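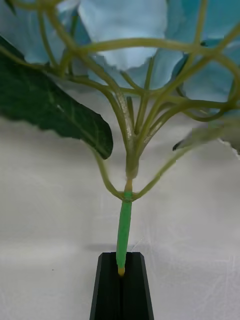
家里那只细口瓶空了大半年，入冬以后窗台更显得光秃秃的，我就想着弄一束不用换水的花。真花在我这里活不过一个星期，暖气一开，玫瑰先垂头，绣球第二天就缩成一团。所以这次买的全是仿真花，红玫瑰和浅蓝色的绣球。绣球的茎是我最在意的部分，便宜货往往就是一根光杆子，顶上插一团花。这种要好一些，最下面套着亮绿色的塑料管，往上有一圈带棱纹的绿色接口，细枝从那里分出去，叶子边上还做了细细的锯齿，叶脉的颜色比叶面浅。管子底端露出一点发黄的尖头，像是剪断的芯线。

花是在Holanda买的，离Umen那一站不远，店面很窄，仿真花都堆在最里面。一共花了738，包括两卷花艺胶带和一包备用叶子。比网上贵一点，但网上看不出花头的密度，我吃过亏。去年在网上订的那束芍药，寄来以后花瓣薄得透光，现在还在柜子顶上。

买回来先别急着插。仿真花在箱子里压久了，花瓣会往一边倒，叶子也会折。我的做法是把每一枝平放在桌上，用手把叶子一片片掰开，玫瑰的花头从外圈往里轻轻捏。有折痕的叶子可以用吹风机吹一下，开低档，离远一点，吹软了再用手指抹平。绣球不要吹，小花瓣边缘容易卷。

茎的长短也要先想好。我的瓶子高，所以基本没剪，只把玫瑰弯了一点弧度。如果瓶子矮，需要剪短，请用钢丝钳，普通剪刀很快就废了。我废过一把，刃口上一个缺口，后来只能拿来拆快递。

配色没什么讲究。红和浅蓝放在一起，一开始我担心太冲，摆出来看还可以，绣球颜色淡，压得住。Mounir Ait Ali来吃饭的时候看过，他建议再加一点白的小花，我没加。再加就满了。

摆的时候我习惯先平着摆，满意了再竖起来。直接往瓶子里插，茎会互相卡，抽一枝出来就带歪一片。平放在白色的桌面上，高低一眼能看清，哪片叶子挡住了花也看得见。玫瑰旁边那片宽叶子最麻烦，往上一点就盖住红色，往下一点又露出光杆，得用手指按着，慢慢调。两枝红玫瑰也不要并得太齐，一高一低好看些。
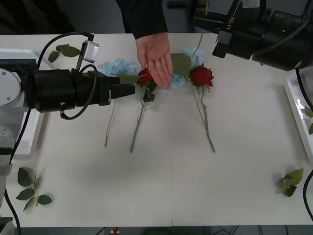

绣球和散叶子

绣球的问题在于头重脚轻。花团大，茎又细又长，单独一枝放着，总是往花头那边滚。我先放绣球，再把玫瑰搭上去，玫瑰的茎硬，能把它稳住。绑的时候胶带从花头下面一掌宽的地方开始缠，边缠边拉，拉长了才有黏性。很多人抱怨花艺胶带不黏，多半是没拉开。

叶子掉了不用扔。这类仿真花的叶子大多是套上去的，拿起来放下几次就会松脱。掉下来的小枝叶我都留着，最后填在花和花之间的空当里，或者遮住瓶口的胶带。实在套不回去，就用热熔胶点一下，胶不要多，多了会拉丝，黏在花瓣上很难弄干净。

瓶子里我垫了一层小石子，从Bradska那边的园艺店买的，3袋，用了不到两袋。不垫的话，仿真花的茎在瓶底滑来滑去，怎么摆都是斜的。透明瓶子的话石子会露出来，最好先洗一遍。

清灰是最烦的一件事。我用旧的化妆刷，从上往下扫，绣球要多花点时间，灰都藏在小花瓣的缝里。也可以装进袋子加一把粗盐摇一摇，我试过一次，干净是干净了，盐粒抖了半天。
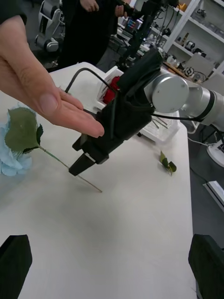

作者：Gandilix
2023年12月6日
分类：家里的东西
阅读 2,031

再补充几句收纳的事。换季不想摆的时候，绣球的长茎最占地方，不要硬折，折过一次的地方以后都会歪。我找了一个长90厘米的纸盒，花头左右交错着放，绿色的大叶子那一枝放最上面，叶片下面塞一张软纸。散下来的小枝叶单独装一个袋子，跟花放在同一个盒子里，不然下次肯定找不到。

盒子外面写上里面是什么。我现在柜子里有四个没写字的，每次都要全部打开。

窗台那边下午有太阳，店里的人提醒过红色容易褪，我打算过完十二月把它挪到餐桌上，窗台再另外想办法。那束薄芍药可能还是扔了吧。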